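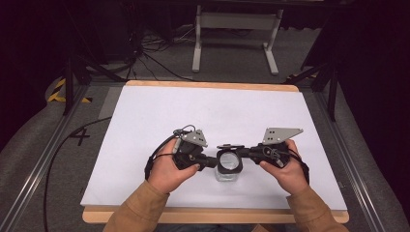
Floleo Jars and Boards

README for the household glass set, fourth part of the Dunmore tabletop collection

Welcome! If you like small glass jars as much as we do, you've come to the right folder. Floleo is a collection of short recordings of jars being picked up, put down, shifted along and lined up on a plain white board. There are 836 recordings in all, each one covering a single small job with a single jar or a little group of them.

Why jars?

Clear glass is lovely stuff and a real nuisance to work with. It borrows the colour of whatever it stands on, it throws tiny highlights that jump about when your hand moves, and half the time you find the edge of it by its shadow. We started with mugs and tins in the earlier parts and kept coming back to the spice rack, so this part is jars all the way through (and we had a great time with it).

What's in the set

15 kinds of jar, from squat spice pots to tall olive jars
12 small jobs, listed by name in jobs.txt
4 folders: Standach, Husby, mixed and spare

Standach and Husby are the two kitchens where we worked. Standach has a big north window and gives soft, even light for most of the day. Husby is lit from the ceiling and has stronger shadows, so try it second if you're just getting going.

The board

A white board in a light wooden frame. The surface is matt, which helps enormously! We tried a shiny one first and every jar had a twin underneath it. Wipe the board with a barely damp cloth and let it dry before putting glass on it. Crumbs make the smaller jars rock.

The jars

All were washed, and the labels were soaked off in warm water with a spoonful of bicarbonate of soda. A few stubborn ones still have a trace of glue on one side, marked "sticky" in the notes column. Squarish jars are marked "sq" and round ones "rd". Lids are off unless the job name ends in "lid".

Known gaps

Jar 9 was chipped in April and swapped for a near match with a slightly thicker base. The Husby folder has no olive jars. Around a tenth of the recordings in "spare" end early, and we left them in for anyone who wants to practise trimming.

Using it

Free for teaching, study and tinkering. Please keep this file with any copy you pass on, and do say which folder you used when you write something up. Corrections to the notes column are very welcome, especially for the sq jars with rounded shoulders, which we argued over more than once.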